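Zumside Countertop Dishwasher
Set-Up Guide, Section 4: Water Softener, First Cycle and Loading
Revised September 29, 2025

4.1 Before you start

Complete Section 3 (Hose and Drain Connection) before filling the softener. The appliance must be level and the inlet valve must be open. Keep the power cord unplugged until step 6 of this procedure.

Note: Units sold under the Dunleavy name use the same softener and the same cap. The control panel differs. See the panel insert supplied with those units.

4.2 Filling the salt reservoir

1. Remove the lower rack and set it aside.
2. Turn the reservoir cap counterclockwise and lift it out. The cap is in the left rear corner of the tub floor.
3. Pour in clean water until it reaches the neck. Do this on first use only.
4. Insert the funnel and add coarse dishwasher salt until the reservoir is full. Water will overflow into the tub.
5. Wipe the threads and the seal. Replace the cap and turn it clockwise until it stops.
6. Plug in the appliance and run the Rinse program at once, with no dishes inside.

CAUTION: Do not use table salt or salt with anti-caking additives. Do not put detergent in the salt reservoir. Detergent will destroy the softener, and the damage is not covered by the warranty.

4.3 Setting water hardness

1. Press and hold Program and Delay together for 3 seconds. The display shows H and the current level.
2. Press Program to step through the levels. The factory setting is H2.
3. Press Start to save. If no key is pressed, the display returns to standby and the old level is kept.

Test strips are in the accessory bag. If your home has a Tusturard whole-house softener, set the level to H0 and leave the reservoir empty. The salt light can be ignored at this setting.

4.4 Inlet temperature

The supply must not exceed 73 °C at the valve. If the heater is set higher, connect to the cold line. Error code E4 indicates an inlet fault; refer to Section 7.

4.5 Loading

1. Scrape off solids. Pre-rinsing is not required.
2. Check plastic items for a dishwasher-safe mark.
3. Place bowls face down on the upper rack, with space between rims.
4. Stand plates in the lower rack facing the spray arm. Oval plates go at the outer edge.
5. Spin both spray arms by hand. They must clear all items.

Note: Water left in the foot ring of a bowl after drying is normal. Tilt the bowl slightly to reduce it.

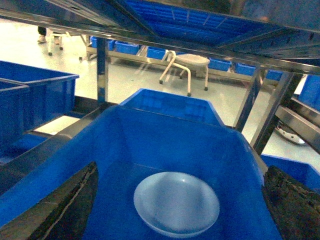
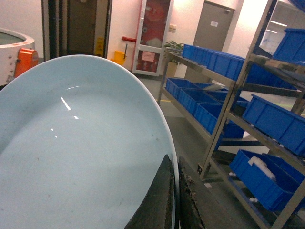
Fig. 4-3. Shallow bowl in a blue bin (first picture); light-blue oval plate (second picture).

4.6 Replacement parts

Reservoir cap, seal and funnel are supplied as one kit through Flultstead parts counters. Quote the model number from the label on the door edge.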